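Water stain on stone kitchen top, is sealer necessary?

Asked in Kitchen & Bath, 3 answers

We rent out a small apartment in Lullormont and the kitchen has a dark marble island, gray and black with lighter veins. The last guests left a glass with lemon water overnight and now there is a pale ring. I tried dish soap and warm water, no change. The shop wants to sell me a sealer from Seidel for 80 dollars. Will it remove the ring, or is it only for protection?
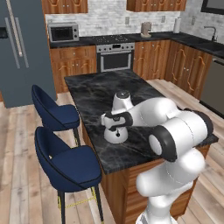 Also I don't know if the stone was ever sealed. The owner before us left no papers. It was installed in January, 3 years ago.

Answer 1 (accepted)
Sealer will not remove it. Lemon eats the polish of marble, so the ring is damage in the surface and not dirt. You need marble polishing powder and a damp felt pad. Work in small circles, rinse, dry, look from the side against the light. I repeated it 5 times on mine — my arm was tired, but the ring is almost gone. Please try a hidden corner first, dark stone can become cloudy.

To know if it is sealed, put a few drops of water and wait ten minutes. If the place gets darker, it is not sealed.

Answer 2
Vinegar works for everything.

Answer 3
Please no vinegar on marble!! It makes the same damage as lemon. I paid 231 to a man from Ranirar to repair this.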